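Equipment Planning Support: Request Record
Subject: Handheld grippers for garment work, replacement or extension of current stock
Raised by: Mieke Michiels, Operations Planning, Taltbridge
Assigned to: Henk De Smet, Equipment Support
Copied: Veerle Baert (Budget Office), Igor Żak (Workshop), Till Wegener (Purchasing)
Opened: August 2021
Priority: Normal
Status: Closed, with one action carried forward

1. Request as received

The garment handling group at Taltbridge wishes to extend its stock of handheld grippers before the next planning period. The group asks Equipment Support to advise on whether the existing type should be bought again, whether worn parts can be replaced separately, and what sum should be entered in the budget. The present allocation for handheld tools is 3000 euros. The group believes this will be enough but has not been able to confirm it, as the last supplier quotation has expired.

The group also reports a fault. On thin knitted garments, the fingers of certain grippers close unevenly and the fabric slips out at one side. The fault does not occur with towels or heavier cloth. It was first noted in February and was dealt with at the time by swapping grippers between stations.

Mieke Michiels requests that the fault be looked into before any order is placed, so that the same difficulty is not purchased twice.

2. First response (Henk De Smet)

The request is accepted. Before a recommendation can be given, the group is asked to supply the following:

- a statement of how many working pairs are needed at one time, and how many are to be held as spares
- the garments used for the work, by type and weight of fabric
- the condition of the finger pads on each gripper
- views of the grippers in use at the stations concerned

It would also help to know whether the group has changed its table coverings or its method of fixing them. A covering that moves under the garment can give the impression of a weak grip.

3. Reply from the group (Mieke Michiels)

The group works in pairs of grippers, one for each hand. Three pairs are needed at one time. Two further grippers should be held as spares. At present there are no spares, and a gripper sent to the workshop takes a whole station out of use.

The garments are short-sleeved shirts in light knit, supplied by Dresby, together with hand towels. The shirts make up the greater part of the work. The coverings have not been changed.
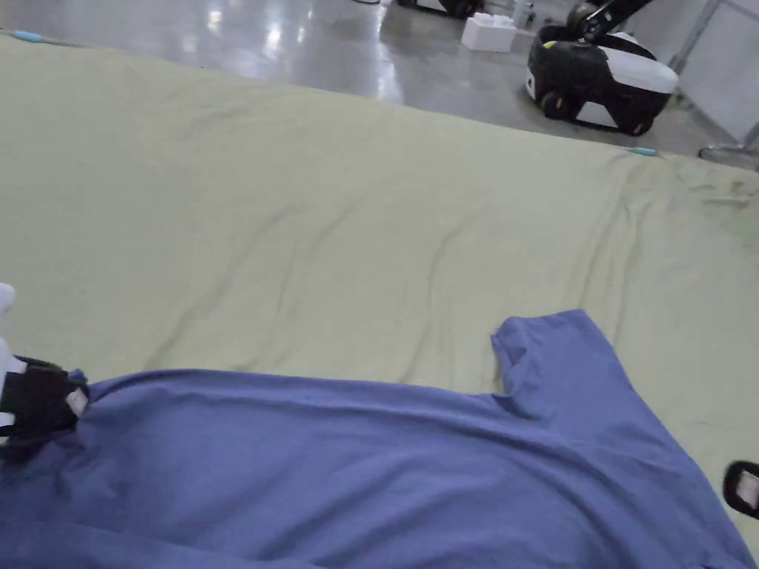 Flat garments are the case in which the fault is reported most often, and the group would ask that any new purchase be judged against that case first. The operator must take up a single layer with one gripper while the other waits close to the fabric, and a small difference between the two is felt at once. On the green covering, with the blue shirt laid out and the left-hand jaw closed on it, the cloth gathers into folds under the grip, and it is at this stage that operators ask for a finer fingertip. The covering is held along its back edge by light-blue clips, and the group has no complaint to make of these. A supply of the same clips may be added to the order if the Budget Office agrees that they fall under the same heading.

The group would add that the mobile robots are outside this request. They are covered by a separate maintenance agreement with Vurkham and should not be charged against the allocation for handheld tools.

4. Workshop inspection (Igor Żak)

The grippers reported as faulty were brought to the workshop and compared with one that gives no trouble. The findings are set out below.

4.1 Alignment. On each of the faulty grippers one finger was found to sit slightly higher than the other at the tip. The jaw closes fully at the outer side and leaves a narrow opening at the inner side. On thick cloth this makes no difference. On a single layer of knit it is enough to let the fabric go.

4.2 Screws. The difference in height was traced to the joint screws, which had worked loose. They were tightened and the tips came level. No thread was damaged. The workshop has no record that these screws have been checked at any time since delivery.

4.3 Pads. The pads are worn but usable. Two should be replaced at the next opportunity. The supplier, Hsu, is understood to sell them separately from the finger, although this was not stated in the last quotation and should be confirmed in writing.

4.4 Housings. No cracks were found. Surface marks on the white parts are of no importance to the work.

The workshop's view is that the reported fault is one of upkeep and gives no ground for changing to another type of gripper. A different type would also mean new fittings at every station and a further period of training for operators, neither of which appears in the present budget.

5. Trial after adjustment (Henk De Smet)

The adjusted grippers were returned to the group for a trial on the garments named in section 3. Operators were asked to take up a single layer at the sleeve, at the hem and at the middle of the shirt, and then to handle the shirt in a gathered state. A set of 20 attempts was made at each position with each gripper.

At the sleeve and the hem, no slipping was recorded. At the middle of the shirt the fabric was lost on a small number of occasions, and in each of these the operator reported having approached at too shallow an angle. With the shirt gathered, no slipping was recorded.

The group was asked to note the state of the screws before and after the trial, as the joint is the part on which the recommendation depends.

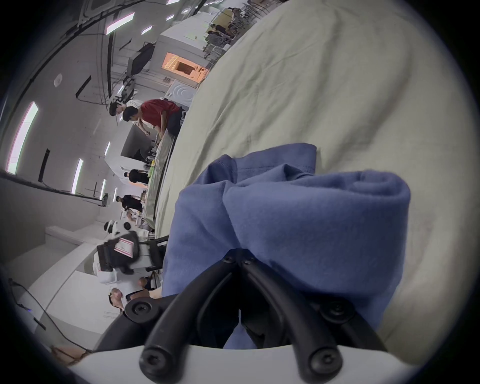 Fig. 2. Gripper closed on gathered blue knit fabric. The two small screws near the fingertips and the large screw cap on each finger's outer joint are to be included in the monthly check.

No loosening was found at the end of the trial. A single trial cannot show how long the adjustment will hold, and for this reason the check in section 7 is made a condition of the purchase.

6. Budget position (Veerle Baert)

The Budget Office has considered the request on the basis of the findings above and replies as follows.

The allocation of 3000 euros may be used for grippers, fingers, pads and screws. It may also be used for clips, on the understanding that these are ordered together with the other items and not as a separate purchase. Delivery charges are to be met from the same sum.

The purchase of two spare grippers is approved in principle. The purchase of further complete pairs is not approved at this stage, as the faulty grippers have been returned to use and the three pairs required are therefore available. Should the group's programme of work be enlarged, a new request may be submitted with the next planning return.

The Budget Office asks that spare parts be given their own line in future. In earlier years they were included under general supplies, and it has not been possible to establish what was spent on them. Planning for replacement is difficult where the cost of upkeep is unknown.

Comment by Mieke Michiels: The group accepts this position. It asks only that the spares be of the same version as the grippers now held, so that fingers can be exchanged between them.

Comment by Veerle Baert: Agreed. This should be stated on the order form.

7. Recommendation (Henk De Smet)

Equipment Support recommends that the existing type of gripper be kept, and that the following be entered for purchase:

- two complete grippers, same version as present stock
- one set of replacement fingers
- replacement pads, sufficient for all grippers held
- one packet of joint screws in each size
- clips for table coverings, same size as present stock

The order is subject to a monthly check of all finger screws, to be carried out by the group and recorded on the station sheet. A gripper with uneven tips is to be taken out of use and replaced by a spare until it has been adjusted. Grippers should no longer be exchanged between stations in order to work around a fault, as this makes it impossible to tell which of them has been repaired.

8. Purchasing (Till Wegener)

A new quotation has been requested from Hsu. The supplier has been asked to confirm the version of the grippers, the separate price of fingers and pads, and the time needed for delivery. Delivery is expected to take around 3 weeks from the date of order, but this has not been confirmed and should not be used for planning until it has.

If the quotation exceeds the allocation, the set of replacement fingers will be removed first and the pads kept. Igor Żak has confirmed that the workshop can manage without spare fingers for the time being.

9. Closure

The fault reported under section 1 is closed as resolved by adjustment. The purchasing request remains with Till Wegener and will be carried forward under the same subject line until the quotation has been received and accepted. The group is asked to reopen this record if slipping occurs again on any of the adjusted grippers, and to state which gripper is concerned and when its screws were last checked.

Outstanding action: written confirmation from Hsu on the separate supply of pads (Till Wegener).

Equipment Support, Taltbridge | Contact the support desk | © Taltbridge 2021 | Back to top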